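Ededon Steinpflege
Produkte / Küche und Arbeitsplatten / Imprägnierung

Ededon Vurkix 20 — Imprägnierung für Marmor und Kalkstein
Stand: 2022-04-28

Vurkix 20 ist eine lösemittelhaltige, farbtonneutrale Imprägnierung für polierte und geschliffene Natursteinflächen im Innenbereich. Der Wirkstoff dringt in die Kapillaren ein und verringert die Aufnahme von Wasser, Öl und Fett. Es bildet sich kein Film. Glanzgrad und Haptik der Oberfläche bleiben unverändert.

Das Produkt schützt nicht vor Säureangriff. Zitronensaft, Essig und Wein greifen kalkhaltige Gesteine auch nach der Behandlung an und hinterlassen matte Stellen. Solche Ätzstellen lassen sich nur durch Nachpolieren beseitigen.

Anwendungsbereich
Küchenarbeitsplatten, Fensterbänke, Waschtische und Ablagen aus Marmor, Kalkstein und Travertin. Für Quarzkomposit und glasierte Keramik nicht geeignet. Bei stark geäderten Sorten kann die Saugfähigkeit innerhalb einer Platte deutlich schwanken; der Verbrauch ist dann an einer Probefläche zu ermitteln. 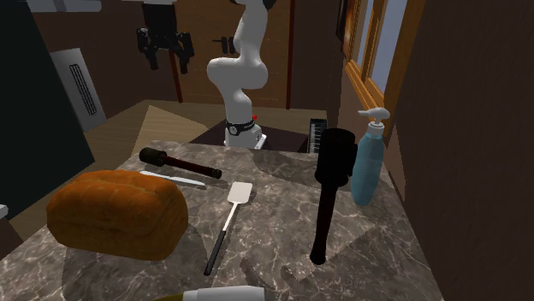

Der Untergrund muss trocken, sauber und frei von Wachs- und Silikonresten sein. Neu verlegte Platten dürfen erst behandelt werden, wenn Klebstoff und Fugenmasse vollständig abgebunden haben. Altbeschichtungen sind mit dem Grundreiniger Honley zu entfernen, anschließend ist mit klarem Wasser nachzuwaschen. Die Restfeuchte im Stein darf 2 % nicht überschreiten.

Technische Daten
Gebinde: Kanister, 2 Liter
Aussehen: klar, farblos
Verarbeitungstemperatur: 11 bis 25 °C
Ergiebigkeit: ca. 13 m² je Liter, abhängig von der Saugfähigkeit
Einwirkzeit: 20 Minuten
Lagerung: kühl, frostfrei, dicht verschlossen

Verarbeitung
1. Angrenzende Flächen aus Holz, Kunststoff und lackiertem Metall abkleben. Für gute Belüftung sorgen, Zündquellen fernhalten.
2. Probefläche an unauffälliger Stelle anlegen und nach dem Trocknen auf Farbveränderung prüfen.
3. Vurkix 20 mit Flachpinsel oder Lammfellroller satt und gleichmäßig auftragen. Pfützenbildung vermeiden.
4. Nach der Einwirkzeit den Überstand mit einem fusselfreien Tuch vollständig abnehmen. Angetrocknete Reste mit wenig frischem Material anlösen und sofort auspolieren.
5. Fläche bis zur vollständigen Durchhärtung weder feucht reinigen noch mit Lebensmitteln belegen.

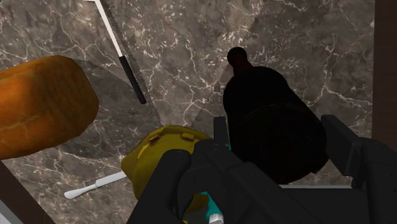 Laufende Pflege
Zur täglichen Reinigung genügt der pH-neutrale Steinreiniger Pritchard in der angegebenen Verdünnung. Scheuermilch, Entkalker und Mikrofasertücher mit Schleifanteil sind ungeeignet — sie mattieren die Politur. Perlt Wasser nicht mehr ab, ist die Behandlung zu wiederholen.

Lieferhinweis
Ab Mai wird der Kanister mit Dosierverschluss ausgeliefert. Rezeptur und Artikelbezeichnung ändern sich nicht. Sicherheitsdatenblatt auf Anfrage.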